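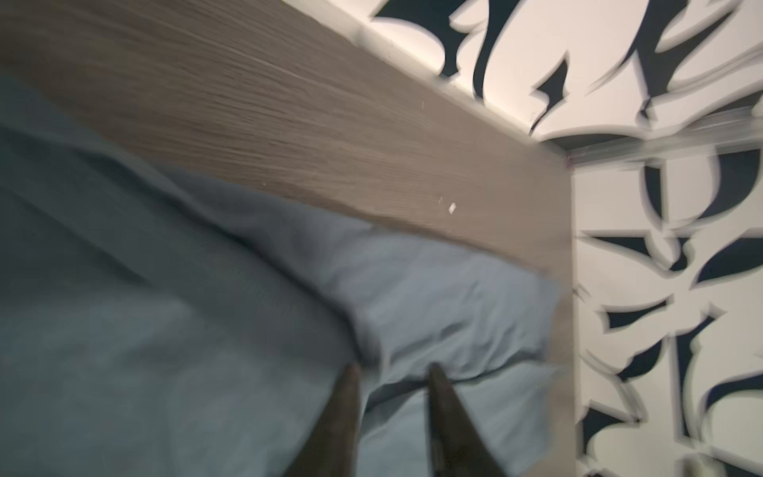 客房整理机器人采购筹备图集

本页收录Noltby服务公寓客房整理自动化项目筹备阶段的图片与说明，供各门店编制下一年度设备预算时参考。项目由公寓运营部牵头，设备管理部、财务部配合，首批拟配置范围为Ravach与Pellberg两处门店，合计客房200间。

一、铺床作业
浅蓝色枕头紧靠木纹床头板，灰蓝色被面留有褶皱，夹爪两指张开，位于床品上方。枕头归位与被面抚平列为采购技术要求的基本作业项，供应商须在报价文件中分别列明完成时间与人工介入次数。

二、作业环境
床头板与墙面相接，墙面为黑白大花纹壁纸。各门店上报需求时，应注明床型、床头板形式及墙面装饰情况，由设备管理部统一转交供应商，作为现场适配费用的报价依据。未注明者，适配费用由门店自行承担。

三、预算科目
设备购置费、安装调试费、夹爪指端等易损件费用、年度维保费应分列填报，不得合并。易损件按37套编列，其中包含备用件。软件授权费如按年收取，列入运营支出，不计入固定资产。

四、租赁与购置比较
Buchanan门店客房数量较少，拟先行租赁，租期内累计作业满341间次后，再行评估是否转为购置。租赁合同应写明转购时已付租金的抵扣办法。

五、场地与人员
每处门店须预留充电及存放位置，并报送电源条件和通道宽度。操作人员培训不少于40课时，培训费用列入首年预算，不得在次年追加。

六、报送安排
各门店应于九月底前提交需求表及预算明细，十月由运营部汇总审核，十一月启动询价。需求表格式沿用上一年度版本，附件增加客房平面图一份。逾期未报的门店，转入下一批次办理。

公寓运营部 编制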